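Good Practice for Collecting Cloth-Handling Data With Wrist Cameras: Data Card and House Rules

Version 4. Issued 29 March 2021 by the Landeg Handling Group. Maintained by Arsen Shevchuk.

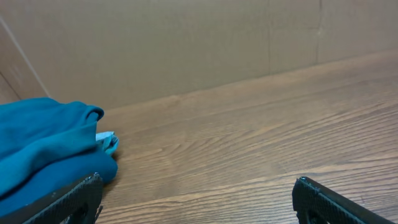 These rules apply to every recording made for the Iden collection, whether at the Landeg site or by a partner team at Drostia. They set out how a station is to be prepared, how an operator is to work, what must be written down, and what may be released. Where a partner's own safety rules are stricter, the partner's rules apply.

Scope

The Iden collection covers the handling of soft household goods by a single arm with a two-finger gripper. It includes picking, moving, spreading, folding and putting away. It does not cover sewing, ironing, wet laundry or any task in which a person and the arm hold the same item. Teams that wish to record such work must agree on separate rules with the maintainer before the first session.

The collection is meant for training and testing control policies. It has not been reviewed for use in care settings, and no part of it should be offered as evidence that a system is safe to operate near the public.

Station rules

1. The work surface must be level, clean and fixed in place. Natural or printed grain is allowed. Surfaces with a mirror finish are not.
2. Plain screens should stand behind the work area so that people and other stations stay out of view. Cardboard is acceptable, provided that it is unmarked and cannot fall toward the arm.
3. Screens must not be moved during a session. If a screen shifts, the operator ends the session and starts a new one under a new number.
4. Lighting should be soft and even. Window light that changes during a session is a common cause of rejected recordings.
5. The stop button must be within reach of the operator's free hand. It is tested before the first episode of the day and the test is entered in the station log.
6. Loose sleeves, lanyards and long untied hair are not permitted at the station while the arm has power.

Item rules

Garments and cloths are drawn from the numbered store. Personal clothing may not be used. Each item is checked for pins, hard buttons and loose threads before it goes on the table. Items that shed fibers are withdrawn, as fibers collect in the textured faces of the fingers and change the grip.

Small or thin pieces may be placed together with larger garments. When this is done, the log must list each piece by its store number, including any that are partly covered at the start. An unlisted piece makes the episode unfit for the picking tests.

Operators should vary the starting position. Items placed against a screen or in a corner are wanted, because earlier versions of the collection held too many garments lying in the middle of the table. Starting shapes should be made by dropping or pushing the cloth and should not be tidied afterward.

Operating rules

Each episode begins with the fingers open and the arm under the operator's control. The arm may touch the cloth, the table and, lightly, the screens. It may not be used to drag or lift a screen. Contact with the table should be slow; a hard strike is reported even if no damage is found.

An operator may record for no more than 18 episodes before a break. The limit was set after a review of the Starkuston trials, where errors in labeling rose late in long sessions. Supervisors may lower the limit for new operators but may not raise it.

Failed attempts are kept. A dropped garment, a missed grasp or a tangled fold is marked as a failure and stored with the rest. Deleting failures in order to improve a success rate is treated as a breach of these rules.

Records

Every episode carries the following fields:

- Episode number and session number
- Site code and station code
- Operator code (never a name)
- Item numbers and starting arrangement
- Task instruction, in one plain sentence
- Outcome: complete, partial or failed
- Notes on contact, stoppage or camera fault

The task instruction is written before the episode starts. If the operator changes the goal partway through, the outcome is recorded as failed against the first instruction and the change is entered in the notes.

Privacy and release

Wrist cameras turn with the arm and can take in more of a room than the operator expects. All footage is reviewed before release. Faces, screens in use, name badges and paper documents are grounds for removal of the whole episode. Blurring is not accepted as a substitute.

Requests to remove an episode are handled within 14 days of receipt. The episode number is then retired and is not used again.

Known limits

Most items in this version are knit or fleece. Stiff cloth, lace and very large pieces such as bed sheets are poorly covered. Only one gripper design is present, and results should not be assumed to carry over to suction tools or to hands with more fingers. Wrist views often hide part of the garment, so labels for the full shape of an item are given only where the log supports them — users should not infer the rest.

Changes in this version

The rule on keeping failed attempts now applies to practice episodes as well. The section on screens has been rewritten. Store numbers replace color names throughout, following disputes at Drostia over what counted as blue. The next review is planned for October, and comments from partner teams should reach the maintainer before then.

Related items

Landeg Station Setup Checklist
Iden Collection: Field Definitions
Starkuston Trials: Review of Session Length
Care and Cleaning of Gripper Fingers
Drostia Partner Agreement, Plain Text Copy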